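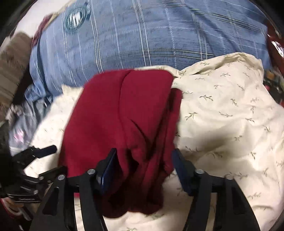 3. Household textile retention and disposal

3.1 Background to the interviews

Most published work on what households do with worn textiles concerns clothing. Bedding, tablecloths, towels, curtains and loose covers are usually grouped under a single heading and given a line or two. This is a gap, as such items are often large, are kept for longer than garments, and leave the home by different routes. A shirt that no longer fits can be passed to a relative or a charity shop. A sheet with a worn centre has no such obvious next owner, and many charity shops will not take it.

The study reported in this section was carried out in Vinivura, a market town with a weekly kerbside collection and one textile bank, which stands in the car park of the Velusero shopping parade. The town was chosen for practical reasons. The collection records were complete, the housing is mixed, and an earlier postal survey had already given us a list of addresses willing to be contacted again. That survey went to 3000 addresses and asked only about clothing. For the present work we wrote to 300 of the same households and asked whether one adult would agree to be interviewed at home about household textiles. Interviews were completed in 97 homes.

Interviews began in April. Each followed the same order. The interviewer first asked where spare textiles were kept, then asked the respondent to bring out one shelf or drawer of them if they were willing, and then went through the items one at a time. For each item we recorded the fibre as given on the label (or the respondent's belief where the label had gone), how it came into the home, its first use, its present use, and what the respondent expected to happen to it next. Respondents were not asked to tidy anything beforehand and a few had plainly done so anyway, which we noted on the form.

3.2 Second uses

The second use of a textile was in nearly every case a step down in visibility. Items moved from the table or the bed to the cupboard, the garage, the dog's basket or the boot of the car. Respondents described this as ordinary and seldom as a decision. Several could not say when the change had taken place. A bedsheet used once to cover the floor during painting was afterwards "the painting sheet", and went back to the linen cupboard under that name, where it was never again put on a bed.

Fibre and weave had a clear bearing on the route taken. Cotton towels were cut down for cleaning. Polyester mixes were thought poor at taking up water and were kept whole as dust covers or wrapping. Flannel and brushed cotton were often kept for warmth even when badly thinned. Curtains were the least likely to be cut, partly on account of linings and header tape, and several pairs had been moved unaltered through two or three houses in the hope of a window that would fit them.

Colour mattered more than we had expected. Strong plain colours were described as difficult in both their first and second lives. Respondents washed dark reds and navy blues apart from other things or put off washing them, and some were unwilling to use them as cleaning cloths on pale surfaces for fear of dye coming off. The same items were liked for festive use and were therefore kept for one or two occasions a year, so that they showed little wear and gave no reason for disposal. Patterned items followed a different course. Small prints were said to hide marks and stayed in daily use for longer, while large prints were more often given up when a room was redecorated.

3.3 Reasons for keeping

Three sets of reasons came up repeatedly, and most respondents gave more than one. The first was expected use. The item would be needed when visitors came, when a child left home, when the boiler failed. The second was attachment, usually to the person who had given or made the item. The third was doubt about what could be done with it. Respondents in this last group wanted to part with the item but did not know whether it would be accepted, and kept it in the meantime. The meantime was often several years.

Doubt of this kind was strongest for single items from a broken set, such as one pillowcase, and for items with a stain or a small tear. The notice on the Velusero textile bank asks for "clean, wearable clothing and paired shoes" and does not mention household linen. The contractor told us that linen is accepted in any condition provided that it is dry. Only a small number of respondents knew this. Others had put sheets in the general waste with some regret, and two had driven them to the Homanau recycling centre outside the town, where a separate rag container is kept beside the cardboard.

We also asked about repair. Mending of household textiles was rare and was mostly limited to hems and curtain hooks. Turning a sheet sides to middle – cutting it down the worn centre and joining the outer edges – was known to older respondents as something their mothers had done. None had done it recently. Paying for repair was considered only where the item was large or had been costly, and the usual comparison was with the price of a new one in the supermarket.

3.4 Storage

Storage space limited what was kept but did not settle it. Homes with a dedicated airing cupboard held more towels and sheets than those without, as might be supposed. In smaller homes, however, textiles were kept in suitcases, under beds and inside spare duvet covers, and respondents were less sure of what they had. In several flats the interview brought to light items the respondent had since replaced. This suggests that a simple count of shelves or cupboards, as used in the earlier housing literature, would be a weak guide to the amount held.

Folding practice is mentioned only because respondents raised it. Those who folded to a fixed size could name the contents of a shelf without taking things out. Those who rolled or stacked loosely could not always do so, but used a wider range of the items in the course of a year, as whatever was nearest the front was taken. We did not collect enough detail to test the point.

3.5 Use of the Abou Jaoude categories

Items were coded with the Abou Jaoude categories, which divide textile holdings into active, seasonal, reserve, demoted and stalled. The scheme was drawn up for wardrobes and needed two changes. "Seasonal" was widened to take in items used for guests, and "demoted" was divided according to whether the item had been cut. Once an item has been cut it can no longer return to its first use, and respondents spoke of the cut as the point at which they stopped regarding it as linen.

Two coders worked separately on 20 of the interview records and compared their results before the rest were coded. Most disagreements lay between reserve and stalled, where the difference rests on what the respondent means to do. A tablecloth kept "in case" could be put in either. We settled on coding an item as stalled only where the respondent had said, without being prompted, that they would like it to be gone.

3.6 Limits

The sample is drawn from people who had already answered one survey on textiles and had agreed to a second approach. It probably leans towards those with an interest in the subject and those at home during the day. Respondents chose which shelf or drawer to bring out, and may have avoided the worst. Present use was reported and not observed, except where the item was in use in the room at the time. Rented furnished homes were few, and in these the line between the tenant's textiles and the landlord's was not always clear to the tenant.

Weights were not taken. An estimate of the tonnage held in Vinivura homes would be of interest to the collection contractor, but it would need a different method and a good deal more time in each house. The coded records are used in section 4 to compare stated intentions with the contents of the textile bank over the same months.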